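The Shortest Distance Is a Curve
What I learned about stitching from people who do it in things that bleed

My grandmother could hem a pair of trousers while watching television and criticizing the people on it. I inherited the thimble. For most of my adult life a loose button has meant a shirt's retirement, and so I was perhaps the wrong person to send to Indale for two days to learn how surgeons sew.

The course is held over a shop called Vestus, which sells linings, zippers and an alarming range of shoulder pads. Upstairs there is one long table and a sink, plus a kettle whose cord is too short for any of the outlets. The teacher is Savvas Chrysikopoulos, 63, who spent his career closing abdomens and now teaches veterinary students, first-year residents and the occasional journalist to do what he calls "the boring part." He has large, slow hands and a habit of humming while you make a mistake. The humming gets louder as the mistake gets worse. I came to know the melody well.

We began with the needle. I had brought my own, out of what I think was politeness. Chrysikopoulos held it up to the window, said it was a very nice needle for a sock, and put it in a saucer, where it stayed.

The trouble with a straight needle is that it assumes you can get at both sides of the cloth. A tailor can. He picks up the sleeve, turns it over and pulls the thread through from below. A surgeon is generally sewing something that stays attached to its owner, at the bottom of a hole, with no far side to reach around to. The needle has to go down and come back up by itself. For that you want a curve, and once you have a curve you have to learn a new way of moving your wrist, and this takes up the rest of your life.

"You don't push it," Chrysikopoulos said. "You turn a key."

I pushed it. He hummed.

We practiced on pads of pink silicone made by a firm called Gastero, which come with three cuts already in them, so that you may feel guilty from the start. The pads are forgiving up to a point. Pull too hard on the thread and it slices the silicone like cheese wire, and you then have a larger wound than the one you were asked to repair. By noon mine looked as if it had been in a fight with a fork. The student next to me, a quiet second-year who wants to work with horses, had produced a row so even it could have held up a ball gown. She apologized for the fourth stitch. I looked at the fourth stitch for some time and could find nothing wrong with it.

The rules are few and you will break all of them. Hold the needle toward its back end, well away from the point. Go in at a right angle. Take the same amount of tissue on each side, and let the curve decide where the needle comes out, which is harder than it sounds if you are a person with opinions. Then leave the knot alone. Beginners strangle their knots. The edges are supposed to meet, like people at a party who have been introduced; they are not supposed to be crushed together until the blood supply gives up. "Approximate, don't strangulate" is the old saying, and I have since tried it on a parcel, with good results.
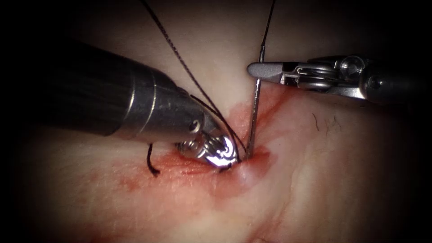

Going in: the jaws grip the needle near its upper portion, and the point is already out of sight in the tissue.

After lunch came the angle of entry, a subject on which Chrysikopoulos can talk until the kettle boils, and the kettle has to be carried to the landing first. A needle that goes in nearly upright takes a decent bite. One that goes in at a slant skims along under the surface, takes a stingy little mouthful and later lets go. It looks fine from above, too, and he finds that morally offensive. He made us draw the path of a slanted stitch on paper, from the side, and sign it.

I asked what the hardest material was. I was expecting something dramatic, an artery or an eyelid. He said wet things in general. Silicone stays where you put it. Tissue gleams and slides about, and when you let go of the needle to take a fresh grip, it likes to roll over and point at something else. Half the craft is in the letting go. You catch the tip as it comes up, you follow the curve out, and at no point do you yank, however much the day has deserved it.

On the second morning we were shown the collection. Chrysikopoulos keeps his old needles, and other people's old needles, in a flat wooden cabinet that was built for butterflies. There are 837 of them. He knows the number because the insurance company asked, and I suspect because he would have counted them anyway. The oldest have eyes, like mine in the saucer, and had to be threaded by someone with good light and steady nerves. An eye makes a needle fat at the back, and the thread runs through it doubled, so the hole it leaves is wider than the stitch that has to fill it. On modern ones the thread is fixed straight into the end of the steel, one smooth line from point to tail, and you throw the needle away when the thread runs out. This struck me as wasteful for as long as it took me to try threading one of the old ones. He timed me. I would prefer not to say.

Most of the cabinet came from a widow named Bermúdez, whose husband had practiced in three countries and evidently never thrown anything out in any of them. It arrived one April in a cookie tin lined with felt. Some of the needles are round in the body and some are three-sided like tiny bayonets. The round ones are for soft stuff, bowel and the like, which they part without cutting. The bayonets are for skin, which is tougher than one would wish when one is trying to be gentle with it. Chrysikopoulos can tell them apart with his eyes closed, and did, and then went to find a bandage.

He reckons it takes 300 stitches before the hand stops asking the head for advice. I managed a good deal fewer than that. My last row, done late on the second afternoon with a tongue sticking out of the corner of my mouth (mine, I am told), had one stitch in it that he bent down to look at. He did not hum. He tapped it with the handle of his forceps, said "This one," and went off to wash the cups.

I cut that bit out of the pad and brought it home. It sits on the shelf with the thimble. My grandmother would have asked why I had used pink, and then she would have turned it over to inspect the back, and I would have had to explain to her that in this line of work you don't get to.

The button is still off my gray coat. I have bought a curved needle for it. It is entirely the wrong tool, and I have been at it since Tuesday's soup went cold on the stove.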